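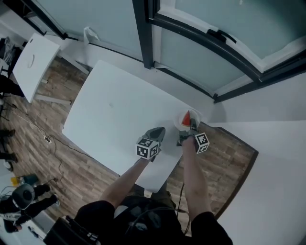 Go for the tables and skip the talks, Tinell had told me when I asked what was worth seeing at the Ponden open day, and the advice was fair. The talks ran long and the chairs were hard. I spent most of Wednesday afternoon in the table room.

Filed under: Visits & Open Days

Ponden takes up the ground floor of a former office building, a short walk from the Jorkent bus stop. Visitors sign in at the front desk and get a paper badge and a map that leaves out the restrooms (down the hall, second left). Doors opened at 2, and by the time I got in there was a line for coffee.

The table room has a wood-look floor and frosted glass panels in black metal frames. You can't see clearly through the glass, so people kept opening the door to check whether they had the right place. The tables are plain white. One of them has a round hole in the top, which I took to be for cables, and it stands at an angle to the table where the place-setting work goes on.

Place setting here means small things on small plates. The one I watched longest was a red wedge like a slice of watermelon, with a pale rind, on a round white plate near the right end of the table. The plate is a small one. Anyone who has laid out fruit for a party knows the problem: touch the plate on one side and the whole thing wants to slide. The table top has nothing on it to stop that, no cloth and no mat.

I asked whether they used the same plate all day. They have 13, I was told, bought from Meinecke in one order, and 8 were still in the cupboard.

The power strip is on the floor to the left of the table, with a black cable running to it across the boards. Watch your feet on that side. The right side is easier to stand on if you want a view of the plate, though there is a thin cord hanging there too.

Coffee was free and the cookies were gone by four. Parking behind the building is limited, so take the bus. The next open day is in March and sign-up is at the front desk only.

Print this page | E-mail this page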